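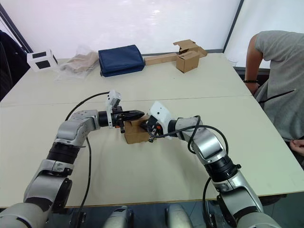

What was the project meant to find out?

The project was meant to find out whether two arms, working from wrist and head cameras only, can pick up a flattened carton blank, open it out and hold it square long enough for the bottom flaps to be closed. It was also meant to show which part of that task fails first when the carton changes.

Print
E-mail

1. Background

The Trekance student contest sets one handling task each year. This year's task was the small carton: take it flat from the table, erect it, close the base and set it down upright. No fixtures are allowed on the table and the cartons must not be altered in any way. Marks are given for each stage completed, so a team can score on the pick and the opening without closing the base.

The work was carried out in the Butkienė laboratory by a group of five students over one term. The arms, the grippers and the table were already installed. The group was responsible for the hand-eye calibration, the recorded demonstrations, the control program and the test runs described in section 5.

2. Equipment and software

The cell has two arms mounted side by side at one long edge of the table. Each arm ends in a gripper with two parallel fingers. The fingers are long and narrow with angled tips, which suits them to getting under a thin edge but gives a small contact area once the carton is standing.

Control runs in Mirnine, the scheduling program used for all student work in the laboratory. Mirnine passes joint targets to both arms in a single message, so that one arm cannot run ahead of the other. Calibration was done with Collimel, which takes a set of views of a marker block and returns the position of each camera with respect to its arm. Collimel was run again whenever a gripper had been taken off or a finger changed.

Grip force is set as a number on a scale and has no unit in the interface. The starting value was 500. At that setting the side walls of the carton bowed inwards and the flaps no longer met. The value was lowered in stages to 400, where the walls stayed flat and the carton did not slip during the turn. All results below were obtained at 400.

3. Method

The task was divided into four stages:

a) Pick. One gripper slides a fingertip under the free edge of the blank and lifts it. The other holds the far side down.
b) Open. Both grippers take hold of opposite panels and move apart until the corners are square.
c) Close. One gripper keeps the carton square. The other folds the two short flaps, then the two long ones.
d) Place. Both grippers lower the carton to the table and release together.

An operator demonstrated the whole task 49 times by guiding the arms by hand. Each run was cut at the stage boundaries and any run with a dropped carton was kept but marked. From the wrist cameras, 2,591 images were labelled with the position of the nearest cardboard edge. Labelling was shared out so that every image was seen by two members of the group, and where the two labels differed by more than the width of a fingertip the image was discussed and labelled again.

The pick was treated separately from the other stages. With the blank lying flat there is very little height difference between cardboard and table, and the edge has to be found from the change in colour and from the crease lines. The approach height was therefore fixed by calibration, and only the sideways position was taken from the camera.

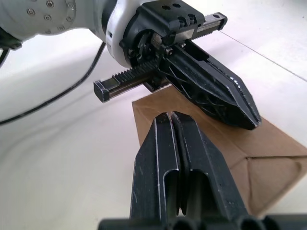

4. Problems met during the work

Calibration drift was the first. A small height error that had no effect on stages b to d was enough to make the fingertip pass over the blank or press into it. A short check was added to the start of each session: both fingertips are brought to one point on the table and the difference is read off. If it is outside the limit, Collimel is run before anything else.

The second was the cable to each gripper. In some poses the loop of cable pulled on the wrist as the forearm turned. Two of the approach paths were changed to keep the wrist on the same side throughout the opening stage.

The third was the cardboard. Blanks that had been opened once were much easier to open again, and early results were too good for this reason. From then on each blank was used for one scored run only, and used ones were kept for setting up.

5. Results

Stage a was the least reliable. Most failures were a fingertip passing over the edge, and nearly all of those came from blanks with a curled corner. Stage b succeeded in every run that reached it. Stage c failed when the carton had been opened slightly out of square, as the second long flap then caught on the first. Stage d gave no trouble apart from one release where the two grippers opened at different times. The cause was traced to a wrong setting in Mirnine.

6. Further work

Softer pads on the fingertips should be tried for stage c, provided they are thin enough not to spoil the pick. The curled corner needs its own set of demonstrations. The labelled images and the stage files are stored in the laboratory archive under the project name, with the calibration records from April in a separate folder.

Print
E-mail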